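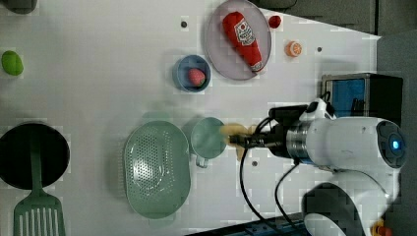

Play kitchen table set, Merholm range

The Merholm set is a mixed box of play food and tableware for nurseries, playgroups and homes. It is sold by Skoltent and is meant to be laid out on any flat table. The pieces are light and easy for small hands to lift, and most of them can be used with more than one kind of game.

What the set is for

Children use it for laying places, serving, sorting by colour and putting away. The food goes into the bowls, the bowls go on the plates, and the whole lot goes back in the box at the end. There are no batteries and nothing needs to be put together.

Tableware

The plates, bowls and mug come in soft greens and lavender, with a small bowl in blue. The colander is pale green with rows of round holes, and the large green bowl beside it is deep enough for a soft toy.

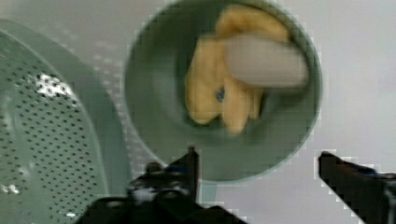 Wash all tableware by hand in warm soapy water and leave it to dry before stacking. Do not put it in a microwave or oven. It is not meant for real food or hot drinks.

Play food

The food is a mixture of types. There is an orange half with its segments showing, yellow slices, and a red ketchup bottle with a white label. The soft pieces can be wiped with a damp cloth. If they need more than that, put them in a pillowcase and wash on a cool, gentle cycle. Do not tumble dry.

The round tray and the pot are the pieces most often asked for as spares. Both can be ordered separately under the part name Stan, followed by the word tray or pot.
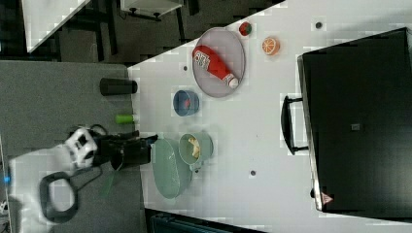
Extra packs

The Vudevell pack adds more plates and can be stored with the main set. It takes 2 working days to reach us from the warehouse, so orders that include it leave a little later than the rest.

Delivery and returns

Orders placed before noon are sent the same day. Delivery takes up to four working days. Unused sets can be returned in their box. Please keep the packing slip, as we need the order number from it.

The set has been bought by more than 2,000 customers. Colours may vary slightly between batches, so a spare may not match an older piece exactly.

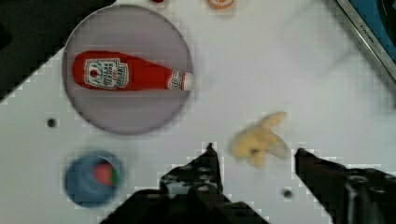 Page last changed: June, by Jasmina Nikolovski

Changes: washing advice for soft pieces added; spare tray and pot listed under Stan.

For spares and missing pieces, use the contact form and give the name of the piece and its colour.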